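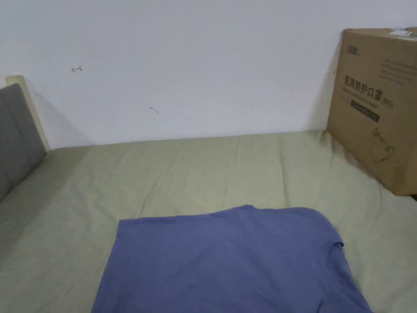 Gray padded headboard, sage green fitted sheet, bare wall.

Kuvham bed + Seidel mattress, long review, typed fast

OK so a few people asked after my last post so I'm just going to dump everything. Bought the Kuvham upholstered frame and the Seidel medium-firm mattress together from the store out in Hornville. 789 for the pair, delivery extra. Queen size. I've been sleeping on it long enough to have opinions now.

Short version if you're on your phone: frame good, slats meh, mattress very good for side sleepers once it settles, fitted sheet situation annoying. Would buy the mattress again. Frame, probably.

Long version.

Ordering

Website is slow. Put it in the cart, cart emptied itself, did it again. Gave up and drove to Hornville. Glad I did, the online firmness scale is useless. "Medium-firm" on the site reads like a plank. In the store it was clearly softer than the one labeled medium from Statex, which was the other one I was looking at. So go lie down on things. Take your shoes off, stay ten minutes, ignore the sales guy hovering. He was fine. Kept trying to sell me a pillow.

The Statex one, since someone will ask: cheaper, all foam, felt hot even in the store with the AC going. Sinky in the middle. My sister has an older Statex and swears by it, she's also half my weight and sleeps on her back like a vampire. Different needs.

Delivery

Two boxes for the frame plus the mattress rolled up. They'll bring it upstairs if you pay. I didn't pay. Mistake. The mattress box is not that big but it's all dead weight, there's nothing to grab, and the plastic strap goes straight into your fingers. Got it up one flight by basically walking it corner to corner. Wear gloves.

One frame box had a crushed corner, nothing damaged inside. Lots of cardboard padding. I took a photo anyway in case.

Putting the frame together

Instructions are pictures only, and pretty small ones. Sixteen bolts in the main bag plus a bunch of smaller screws for the slat rails. I had all of them, nothing missing, nothing left over. The allen key in the bag is garbage, rounded off on me by the second side rail. Use your own.

Order matters. The booklet has you tighten the side rails before the center beam goes in. Don't. Leave everything finger loose until the beam is sitting in its brackets, THEN tighten. I had to back it all out and start over and that was half an hour gone. Also the left and right rails look identical and they are not, the bracket holes are offset. There's a tiny L and R stamped on the inside ends. Took me forever to find.

Headboard goes on last and it's the heavy part. Two people if you can. I propped it on a stack of books and did it alone, would not recomend. The bolts go through from behind so you need the whole thing pulled out from the wall, then shove it back after. Felt pads on the feet first or you'll scratch the floor. Mine didn't come with any, bought some separately.

Total time, most of an evening including the redo.

The headboard

I like it. It's padded enough to lean on with a book, which was the whole point. My old bed had metal bars and I'd end up with a pillow wedged in and a sore neck anyway. This one I can sit up against for an hour no problem. If you're tall your head will go over the top, try it in the store.

Fabric picks up lint. Lint roller works. Spilled coffee on it in week one (yes) and got it out with dish soap and cold water, blot don't scrub. There's a faint ring if you know where to look. The cover does not come off, which I think is dumb on something people put their heads against every night. Pet people take note. No idea how it would hold up to cat claws but I can guess.

No wobble so far. I retightened everything after a couple of weeks and got maybe a quarter turn out of each bolt. Put a reminder in your phone.

The slats

Weakest part of the whole thing. They're thin, they're joined with a fabric strap, and you just roll them out and screw down the end ones. In between they can shift. First week I had a creak every time I turned over, drove me nuts. Tried wax, tried tightening. What fixed it was strips of felt along the rail under the slat ends. Old wool sock cut up, same result, cheaper. Silent now.

Gaps are OK for the Seidel. I'd be careful with a softer foam, the spacing is on the wide side. Seidel's leaflet gives a max gap and I measured and it passes, barely.

No box spring needed. Don't add one, the bed gets way too tall.

The mattress

Hybrid, springs with foam on top. Cut the plastic carefully, the little cutter they give you is good, one of the few freebies here that is. It puffs up quick at first and then the corners take their time. One corner was still low the next morning, came right by that night.

Smell: yes, some. Window open, fan on, gone in three days. I'm pretty sensitive to it and slept on the couch the first night.

Week one I hated it. Too firm, hip sore, was looking up the return policy at 2 am. Stick with it. Somewhere in the second week it let go a bit and since then I've had no shoulder numbness at all, and I had that basically every night on the old one. I'm a side sleeper, on the heavier end. Wiebke Sperling from my old job has the same mattress (she's the one who put me on to it) and told me give it a full month, she was right.

On my back it's good. On my stomach it's too firm for me but I only do that when I'm sick.

Edge is solid. I can sit on the side to put socks on and not slide off. Motion: if somebody gets in on the other side I notice, but it doesn't wake me. Foam is better for that, no contest. You trade it for not roasting. Temperature is where this thing wins. We had a nasty hot stretch early September and I slept through it with a sheet and nothing else.

Weight limit on the box is 140 kg per side, whatever that is in pounds, do the math. The rest of the label is in five languages and I read none of it. It also says tested for 3000 hours of something. Means nothing to me. Ask me again in five years.

Can't flip it. Rotate head to foot every few months. Handles would've been nice, there aren't any.

Sheets

OK this bugged me. The mattress is deep and regular fitted sheets pop off the corners. Three of my old sets no longer fit. You need deep pocket ones. I ended up with plain sage green from the discount place, cotton, and they stay put. They wash fine, shrink a tiny bit, so size up on the depth if you're in between. Skip the matching Seidel sheets, twice the price and I felt no difference in the store.

Get a mattress protector too. See coffee, above. The warranty is void if it's stained, it's in the small print. Thin one, the thick quilted kind changes the feel and sleeps hot.

Customer service

Emailed Kuvham about the stripped allen key and asked if they could send felt pads while they were at it. Reply came in two days, polite, they mailed a new key and no pads. Fine. Seidel I called once about the low corner before it fixed itself, long hold music, guy told me to wait another day. He was right so whatever.

Returns on the mattress: they pick up but you have to keep it bagged, and the bag it comes in is in shreds by the time you've opened it. So buy a mattress bag if you think you might send it back. Frame can only be returned unassembled, so decide before you start bolting.

Good
- headboard comfortable to lean on
- cool at night
- good edge
- shoulder pain gone
- all parts in the box

Bad
- slats creak till you fix them
- allen key
- cover doesn't come off headboard
- fitted sheets, see above
- week one

Scores, if you want em. Frame 7/10, would be 8 with decent slats. Mattress 9/10. Store 8. Website 3.

Who shouldn't buy it: if you move every year, skip the frame. It comes apart OK but those bolts go into wood and I don't think the threads will love being done four or five times. If you're light and sleep on your stomach try the softer Seidel. If you need storage underneath, clearance is low, flat bins only, my suitcase doesn't go under.

Questions in the comments, I'll get to them when I can. Someone already asked about the king size, I don't know, never saw it put together.

Edit 2025-09-20: creak came back on one side, sock had slid out. Stapled it. Fine again.

We use cookies to improve your experience on this site. By continuing to browse you agree to our use of cookies. Accept all Manage settings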